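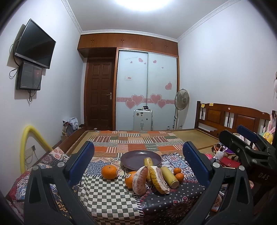 Urnari Hand-Held Gripper Kit, the two-hand set: what we paid for and what I'd budget for next time

Posted 11/7/22

So we finally bought the Urnari kit! I'd been putting off this purchase since February, mostly because I'm the one in our little group who has to make the spreadsheet add up, and grippers are the kind of thing where the sticker price tells you maybe half the story. We've had the set for 44 days now and I've got opinions.

Quick background. There are five of us, we train small home robots to pick up and put down everyday stuff, and we collect our demonstrations by hand in ordinary rooms. Fruit on a plate, bottles, that sort of job. We were choosing between Urnari and the Kekana, and we also had a quote for a proper teleoperation arm from a shop in Skistville that made me laugh and close the laptop. (Lovely people. Way out of our league.)

What I like first. The soft ribbed pads are great on fruit. Oranges roll, as you know if you've ever tried to set one down next to a plate, and the hard fingertips on our old homemade pair used to squirt them right across the table. With these you close up gently, you feel the pad give a little, and you lift. Peeled pomelo is the one I was dreading, and it went better than I expected, though you do need a light hand or you're wiping juice out of the ribs for the rest of the afternoon. Smooth round bottles are fine too once you learn to come in square.

Setup was easy. Nanna Hauksdóttir had both hands together in 30 minutes with the kitchen radio on, and she'd never seen the thing before. The screws are all reachable from the outside, so swapping a pad doesn't mean taking the whole finger apart. I love this. On the old pair I had to book out a morning for it.

Now the money part, which is why I'm writing this at all.

The kit comes with 2 spare pads. That is not enough! We've gone through 13 already, and yes, some of that was us being rough in the first week, but pads wear at the tips and once the ribs go flat the grip gets slippery and your recordings get ugly. Order a bag of them with the kit. Shipping on a small parts order was more than the parts, which I was pretty cross about, and I've now paid it twice.

Batteries are the other one. Arsen Pasichnyk told me to buy a second set up front and I said we'd see how it goes. We saw how it went. If you're running full afternoons, put the extra set in the first order and save yourself the sad hour of sitting on the edge of a bed waiting for a light to turn green.

Things I'd leave out of the budget: the padded carry case (ours live in an old suitcase with a couple of towels and they're perfectly happy) and the fancy tabletop mat. We use whatever tablecloth is handy, the busier the better, and I'd much rather spend the mat money on groceries. Groceries get their own line in the spreadsheet, by the way. Fruit in every size, real bottles, real plates. Philomena Atinga does our shopping and she keeps the receipts in an envelope, bless her.

A few gripes. The body of each hand is chunky. In a small room with two people working at one table you'll knock elbows, and if you have little hands like me your wrist knows about it by the end of the day. Nesma Benkirane wears a tennis wrap and swears by it. The manual is thin and the section on calibration reads like it was written on a bus. I ended up emailing support, and the reply came the next morning and was clear and friendly, so points for that.

Compared with the Kekana: the Kekana is lighter and the grip is nicer to hold, and if you're only doing one-handed work I'd seriously look at it. But its pads are glued on. Glued! For the way we work that would have meant sending fingers back every few weeks, and I couldn't make the numbers work however I shuffled them. We do a lot of two-handed stuff as well, so Urnari it was.

We use Sorkach to keep track of who recorded what, and it read the Urnari files without any fiddling. Said Hegazy handles that end and he hasn't complained once, so I'm calling it a pass.

Would I buy it again? Yes, with the pads and batteries in the same order. I'm taking one star off for the spares situation and I'd put it back tomorrow if they sold a starter pack. If anyone has tried third-party pads on these, leave a comment with where you got them and how long they lasted, I've got a reorder to send out this week and I'd love to pay less for it.

Four stars out of five.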